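Coriander in crisps, and what do you take on a night shift?

crumbsinthekeyboard
Posted 23/05/2025
Right, settle something for me. I've been on nights at the Gedell depot since January and my snack drawer has got out of hand. My other half reckons anything green on a crisp packet is a warning and coriander in particular tastes of washing-up liquid. I love it, could eat it by the fistful! So is it a proper flavour or am I odd? And what do you lot eat at three in the morning?
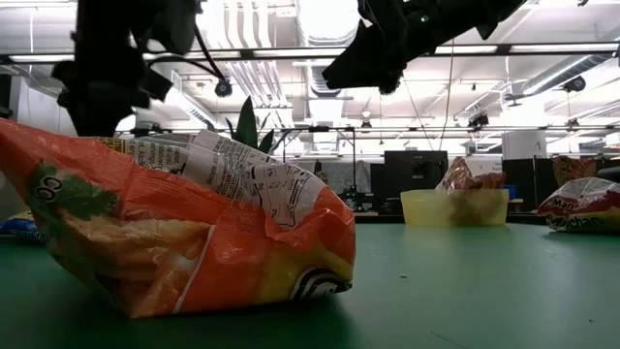 Orange bag, green leafy sprig on the front. Crisps, opened.

marrowfat_pete
It's soap. Your other half is right. I had a bag of something herby off the Sivent market stall and gave the rest to the bin. Ready salted, done.

tuppence_h
Pete you say that about everything, you said it about dill. Some people taste soap and some don't, no use arguing over it. For nights I'd go for noodles over crisps, something hot really helps when you hit the slump.

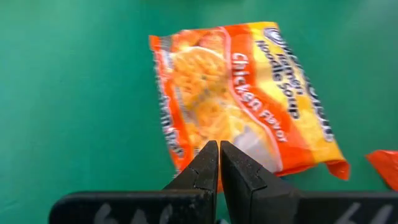
I use half the sachet and crack an egg in for the last minute (lid on, don't stir it, leave it be). Frozen peas if there are any. Costs next to nothing and I'm not starving again by five.

marrowfat_pete
Half the sachet?? What's the point of that, you're just eating hot string.

tuppence_h
The point is salt! Have you ever read the back of one?

crumbsinthekeyboard
Egg is a great shout, only we've got one kettle and a microwave that sparks. I might try it in a flask. Biggest problem is noise, it's dead quiet in our office and every packet sounds like a bonfire.
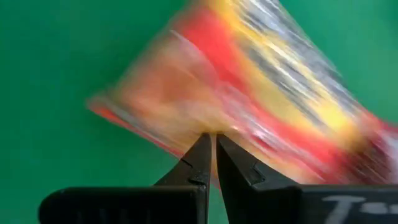
So I've started tipping everything into a tub before I leave home, which does mean it goes soft by midnight if the lid isn't on right. Zadex do a clip-down one, anyone got it?

oldgreyflask
Got the Zadex, the clips went after 38 washes (yes I kept a tally, I was cross). An old ice cream tub does the same job. And I'm with Pete on the coriander, sorry.

crumbsinthekeyboard
Two against one then, I'm not telling them at home. Off to find an ice cream tub, which means eating the ice cream first!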